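**Shin pain started up right after I changed shoes, back off or push thru?**

posted by Henrike Nolte

Signed up for the Dokstead half, first one ever. Was doing fine on 40 km weeks in my old shoes. They were falling apart so I got new ones, different model, much less heel. Two weeks later the inside of both shins hurts. Worst in the first mile, then fades, then back again that night on the stairs. Not one sharp spot, more like a long sore strip.

Did I wreck something? Race is not that far off and I don't want to lose all the work. Old shoes are still in the garage, had 914 km on them per my log, so pretty dead.
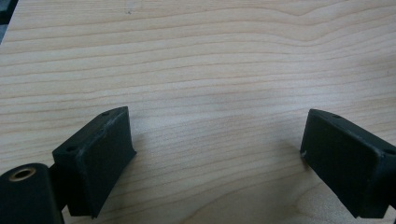 *Page last changed: Friday, 9:40 pm*

Also forgot to say, I run mostly on the river path in Fikville, all paved. No hills to speak of. Calves are tight all the time now, they weren't before.

---

**Knut Hollmann**

Shoes. Lower heel means your calves and shins do more work, and you switched cold turkey. Happened to me going into the Wendt 10k. Go back to something close to the old drop, cut the week in half, see how it feels after 9 days or so. If you can press on the bone and find one spot that makes you jump, stop running and get it looked at. Thats the stress fracture question and a website can't answer it.

Long sore strip is usually the boring kind. Still annoying.

Bike if you need to keep the fitness up. Or the pool.

---

**Torben Böttcher**

just run thru it, shins toughen up. mine did. ice after

---

**Mareike Grube**

Please don't run through it. Torben got lucky.

Agree with Knut on the shoes, but I'd add calf work. Straight knee raises, then bent knee raises, every other day, slow on the way down. Start with both feet on the floor and move to a step when it stops feeling hard. I did these all winter with the Pollel group and my shins were quiet by March.
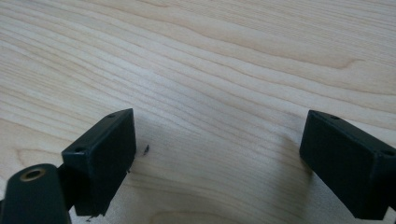
For the long run, swap one paved day for dirt or grass if there's any near you. Keep it easy, talking pace, and turn around early if the ache comes back instead of fading. When you check your shins, run a thumb slowly down the inside edge of the bone with light pressure. Soreness spread out like the long lines in that tabletop is one thing, a single tight spot like the swirl over toward the right is the kind I'd take to a doctor. Check both legs, same time each day, write it down.

And don't try to make up the missed miles later. You can get round a half on less than you think, esp. a flat one. If it hurts walking, no running at all untill it doesn't.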